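Vimevell Lawn – Frequently Asked Questions
Last updated 11/10/2023

Quick answers for anyone using the grass next to the Flunbridge building. Read before emailing please, most of the mail is the same six or seven questions.

Can I just show up?
Under 10 people, yes. Sit down, eat lunch, whatever. More than that or anything bigger than a blanket – book it. Form is on the McIntyre desk page, or paper copy at the desk.

How much is it?
Free for anyone who works or studies in the building. Outside groups pay $40 a half day. Card only. No invoices under $40 so don't ask for one for a deposit.

How big is the lawn?
1,313 square yards on the old plan. That counts the strip under the trees, which is lumpy and not great for tables. Plan on less.

Is there shade?
Some, by the trees. Not a lot on the open grass. On a clear day the sun gets right in your eyes when it's low, so think about which way people will be facing before you unload everything. Moving tables a second time is no fun. Shorts and short sleeves are fine, sunscreen is your problem, hats a good idea.

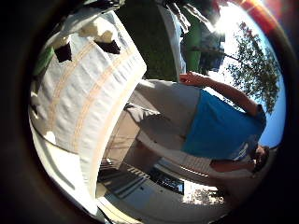

If you have small kids or anyone who doesn't do well in heat, ask for a morning slot. Mornings go first. September especially.

Can we bring a canopy?
Yes, weights only. No stakes. There are sprinkler lines under the grass and last year one got speared. Sandbags OK, water jugs OK if they're full. An empty jug is not a weight.

What about tables and chairs?
We have folding tables to borrow, first come. Chairs no. Sign them out at the McIntyre desk and bring them back wiped. Grass clippings stick to the feet, knock them off outside and not in the hallway.

Can we drive onto the grass?
No. Not even for a minute. Loading zone is on the side street, then it's a short walk with a cart. Carts with fat wheels do better than the skinny ones, the ground stays soft for a day or so after rain.

Is there power?
Two outlets on the building side, both on one circuit. A coffee urn plus a speaker is OK. Two coffee urns is not. Bring your own cord, outdoor rated, and lay it where people aren't walking. Tape it down or run it along the edge of the path. Same goes for anything hanging – if a cable is at head height or ankle height, move it.

Will people in the building be bothered?
They might be. There are rows of windows looking out at you and sound bounces off the concrete more than you'd think. Talking, laughing, no problem. Amplified anything is after 5 only. And keep stuff back from the wall so the window crew can get through.

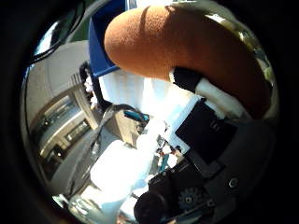
Doors have to stay clear too. Both of them. A box parked in front of a door "just while we set up" counts as blocking it and you'll be asked to move it.

Restrooms?
Ground floor, past the elevators. Door code for bookings is 579, use it for your group and please don't write it on a sign outside. Changes now and then, the confirmation email has the current one.

Can we cook?
No charcoal, no open flame. Electric griddle is fine, see power above. Most groups just order in. Somitz Deli delivers to the side street, tell them lawn side or they go to the front desk.

Dogs?
On leash. Bag it, bin it.

What if it rains?
You can move your date once, no charge. Call before your start time. No refund if you just dont come. We don't have an indoor room to swap you into, sorry, it's asked every week.

Who cleans up?
You do. Trash in the big bins by the loading zone, flattened cardboard next to them. Small stuff is what gets missed – twist ties, bits of tape, bottle caps. The mower finds them all. If it's left messy the next booking from your group needs a deposit.

I left something behind.
Check the McIntyre desk. Kept two weeks then donated. Water bottles and food go in the trash the same day.

Can I take pictures?
Sure. For anything commerical fill in the second page of the form. Leave extra time for that, takes a few days to come back.

My question isn't here.
Desk is open 9 to 4. Email works but it's slower.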